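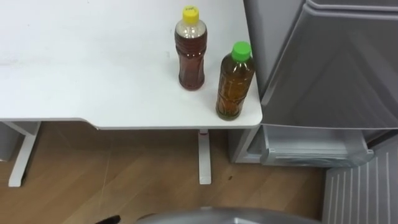
Section 4. Installing and adjusting the Hiltido height-adjustable table

4.1 Before you start

Read this section through once before you move the table. The frame should already be assembled and the top fastened down as described in Section 3. If any of the top screws are still loose, tighten them now by hand. Do not use a power driver.

You will need:
The 5 mm hex key from the parts bag
A spirit level
A tape measure
The power supply and cable marked Dramby
Two people for the lifting steps

Caution: The maximum load is 80 kg, spread evenly over the top. Do not sit or stand on the table at any height.

4.2 Placing the table

1. Choose a flat floor area. On thick carpet, allow a day for the feet to settle before you do the final leveling.
2. Leave at least 3 cm between the back edge and the wall. Leave the same gap beside any cabinet, shelf or radiator taller than the lowest table position.
3. Check above the table for wall shelves and window handles. Raise the tape measure to 125 cm from the floor. Nothing should cross the space under that mark.
4. With one person at each end, lift the table by the steel frame. Do not lift by the top, and do not drag it.

Note: A drawer unit on wheels can stand under the table only if it is lower than 58 cm. Move taller units out to the side before lowering.

4.3 Leveling

1. Set the spirit level on the top, parallel to the front edge.
2. Turn the adjustable feet counterclockwise to raise a corner, clockwise to lower it. A half turn is usually enough.
3. Repeat with the level running front to back.
4. Press down on each corner in turn. If the table rocks, adjust the foot that lifts.

4.4 Connecting the power

1. Run the motor cables along the tray under the top and press them into the clips.
2. Plug both motor cables into the control box. Either socket may be used for either leg.
3. Plug the hand control into the socket marked HC.
4. Connect the power supply to the control box, then to the wall outlet. The display shows three dashes.

Caution: The supply cord is 2,000 mm long. Leave enough slack for the full height of travel. A cord pulled tight can damage the socket.

4.5 First reset

The table will not move to a set height until it has been reset.

1. Clear the space under the table.
2. Press and hold the down button. The table lowers slowly and stops.
3. Release the button, then hold it again for ten seconds. The top drops a little, rises a little and stops.
4. Release the button. The display shows the current height.

If the display shows E04, unplug the table, wait one minute and repeat from step 1. If E04 comes back, check that both motor plugs are pushed fully in.

4.6 Saving a height

1. Move the table to the height you want.
2. Press M. The display flashes.
3. Press 1, 2 or 3 within five seconds.

To go to a saved height, press and hold its number until the table stops. Saved heights are kept if the power goes out.

4.7 Care of the top

Wipe with a damp cloth and a little dish soap, then dry. Use coasters under hot cups. Tea and coffee left overnight can stain the edge band, so wipe up spills the same day. Rubber marks and light scuffs usually come off with a white eraser. Do not use scouring powder, bleach or acetone.

Close and secure any open drinks before you raise or lower the table.

4.8 Routine checks

Every six months, tighten the frame bolts and look over the cords for wear. After 3,000 movements the display shows SrV. Check the bolts, then hold M and the up button together to clear the message.

Replacement feet are sold as a set, part number 235. See Section 7 for ordering.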